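The Night Ferry to Illton

The ferry left Tultier at ten past nine with the car deck half full and the bar already shut. My father had booked a cabin with two bunks, number 236, and he had the key in his hand before we were through the door from the car deck stairs. He was seventy-eight and had not been home in eleven years.

"You take the top," he said.

I took the top. The ceiling was close enough to touch and had been painted so many times that the screws were only bumps. I could hear him below me, folding his trousers over the back of the chair, then unfolding them and taking his wallet out.

"How much have you got in there?" I asked.

"Two thousand."

"In cash?"

"She won't take a cheque."

She was his sister. The money was for her half of the boat shed, which their mother had left to both of them and which neither had wanted until the other did. They had argued about it by letter. I had seen some of the letters, and most of them were about other things: a coat, a dog, who had sat with whom in the hospital at Cáceres when their brother was ill there and could not be moved.
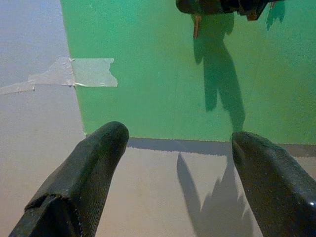 Ula Kember

At some time after one the engines changed their note and I woke up. The light was on over his bunk. He was sitting on the edge of it in his vest and socks with a piece of paper on his knee.

"What's that?"

"What I'm going to say to her."

"Read it to me."

He read it. It took less than a minute. It said that the price was fair, that he had asked a man who knew, and that he would mend the roof before the winter. It said nothing about the dog or the coat.

"Is that all?" I said.

"It's a shed," he said.

He put the paper in with the money and switched off the light. I lay awake a long time and he did too, because I could hear him swallow now and then, the way he did before he spoke, and then he would not speak.

We came into Illton at six. It was November and still dark, and there was sleet on the ramp. We drove off behind a lorry full of sheep and went along the harbour road with the heater on. He told me where to turn, though there was only one way to go.

The house was the last one, past the slip. There was a lamp on in the kitchen. My aunt was at the window in her dressing gown, filling a kettle, and when the headlights reached her she put up a hand against them.

"Turn those off," my father said. "You'll blind her."

I turned them off. He sat with his seat belt on and felt in his jacket for the wallet, found it, and left it there. Then the back door opened and she came out on the step in a pair of men's boots.

"Have you eaten?" she called.

He wound the window down. "No," he said.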